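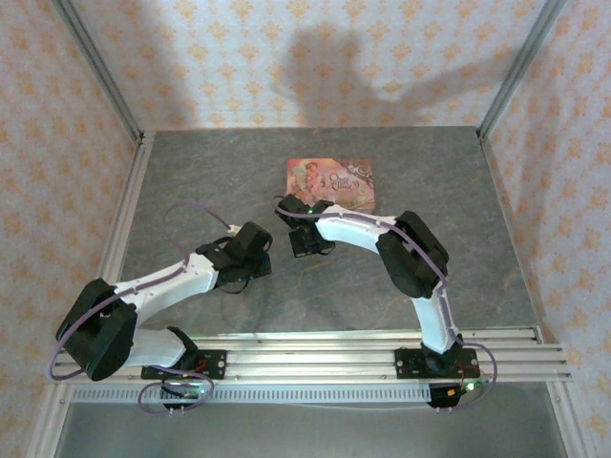

Vol. 4, Issue 2

Small wind on a school roof: what we measured at Palteo Hall

By Mireille Hourani
May
2 comments | 30 shares

Final report, renewable energy elective. Group project but I wrote this part up, so mistakes are mine.

What we wanted to know

Does a small vertical-axis turbine on a flat roof make enough power to be worth the bolts. The college has talked about putting wind on Palteo Hall for years and the brochure numbers always look great. We wanted our own numbers. The plan was one turbine, one anemometer, one logger, 30 days of data, then compare to what the maker says you should get.

Equipment

Turbine was a Gustgate, the smallest model, three curved blades, on a short mast. Bought used. Logger was borrowed from the physics department. Anemometer was the cup type, mounted on its own pole level with the middle of the rotor. Load was a resistor bank first, then a battery and charge controller once we trusted the wiring. Total budget was $2,000 and we spent nearly all of it, most of that on the mast, the ballast and the cable. The turbine itself was the cheap part.

Site

Palteo Hall is four stories with a parapet wall all the way around the roof. Higher building to the west (library). Trees to the south, not tall enough to matter. Prevailing wind here is from the west, so the library is right in the way. We knew this going in. Facilities would only let us use the northeast corner because of the roof membrane warranty, so that's where it went.

For comparison we also got permission to put a second anemometer at the Mulilden field station, which is open pasture on a ridge. No turbine there, just wind speed. Same height above ground as the mast is above the roof.

Method

Logged wind speed, direction, voltage and current every minute. Averaged to ten minute blocks. Threw out blocks where the logger clock had drifted or the load was disconnected. Used the Takács correction from the course notes for turbulence, which takes the spread of the wind speed inside each block and knocks down the expected output. Without it the expected numbers come out way too high on a roof.

Sorted the blocks by wind speed in half meter per second bins and took the mean power in each bin. That gives a measured power curve. Put it on the same axes as the brochure curve.

What went wrong

Lost data in the first week. The cable gland on the junction box was not tight and water got in. Replaced the box, sealed it, started the 30 days over. So the whole thing finished later than the proposal says.

Vibration. At certain speeds the mast hummed and people on the top floor could hear it. One complaint by email, one in person. Rubber pads under the ballast frame helped a lot. Should of done that from the start.

The direction vane stuck for part of one night. Those blocks are kept for power but left out of the direction plot.

Results

Roof wind was much slower than Mulilden. Not a suprise but the gap was bigger than any of us guessed. On west wind days the roof anemometer would sit near zero for an hour, then jump, then drop again. The turbine hates this. It spends its energy spinning up, and by the time it's at speed the gust is gone.

The cut-in speed in the brochure was too hopeful. Ours needed noticeably more wind before it made any current at all, and some of that is the charge controller, which draws a little power itself. On calm days the net was negative. We were paying the battery to watch the turbine sit there.

Best days were north wind, when there's nothing upwind but the parking lot. On those days the measured curve got fairly close to the brochure curve in the middle bins. The top bins don't have enough blocks to say anything, error bars too wide.

With the Takács correction the model and the measurement agree pretty well on north wind and badly on west wind. Our guess is that the correction assumes gusts come from a steady direction, and behind the library they don't. Did not have time to test that.

Would it pay back

No. Not at this corner, not with this turbine. Even using only the north wind days as if every day was like that, payback is longer than the warranty. A solar panel for the same money would have beaten it, and the roof already has conduit for solar.

The ridge is a different story. If we run the Mulilden wind data through our measured curve, the same turbine makes several times more energy. It still needs a taller mast and there is no building out there to use the power, except the pump shed.

If someone picks this up next year

Put the anemometer up a full month before the turbine. Get pads under the frame. Check the gland. Ask facilities about the southwest corner early, they take forever. Add a second vane so one can stick. Raw files are on the class drive, folder is labeled by week, ignore the one called week1_old.

Thanks to the physics department for the logger, we still have the power supply and will bring it back.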